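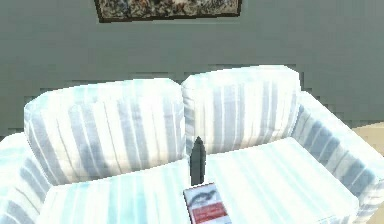 Mistholm community blog: progress report to the Bresia Fund
Covering January and February
Prepared by Rommel Quiambao, site editor

Summary
The blog has moved to its new host and all the old posts came across with their comments. The newsletter is running again. Two pieces of work are behind: the tidy-up of tags and the writing guide for new contributors. We don't need more money for either, but we do need until the end of April.

Moving the site
We left Cordero in January, as set out in the application. The export file was too large to load in one go, so I split it by year. Comments on the oldest posts first came through with the wrong names attached and had to be loaded again. Old links now redirect to the new addresses. If you still have a Mistholm page bookmarked from before the move, it should open as normal.

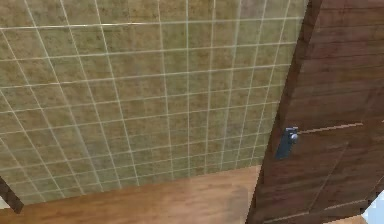 The Cordero account stays open until the end of March in case anything was missed. That cost is already in the budget.

Newsletter
We now send it through Drurnico, which picks up new posts and puts them in a draft. I check the draft and send it by hand. Readers had to confirm that they still wanted it, and the list is shorter as a result — I expected this and said so in the application. Replies come to the shared inbox and are answered within two days.

Sharing posts
Automatic sharing to our social media pages is switched off for now. It was posting the same link twice and cutting titles short. Until I find the cause I am sharing posts myself at 6 pm, when most of our readers seem to be online.
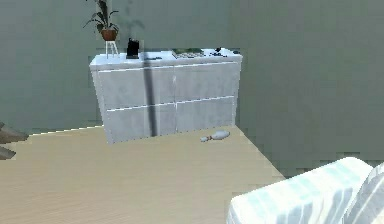
Still to do

Tags. Contributors have made up their own over the years, and many mean the same thing. I have merged the ones for local history and walks. Recipes and events are next.

Writing guide. The draft covers logging in, adding links and saving a post for review. The section on copyright is not written yet.

Spending
Hosting and the newsletter service are within budget. The training money has not been touched and I would like to carry it over to the next period. Please let me know if that needs a separate form.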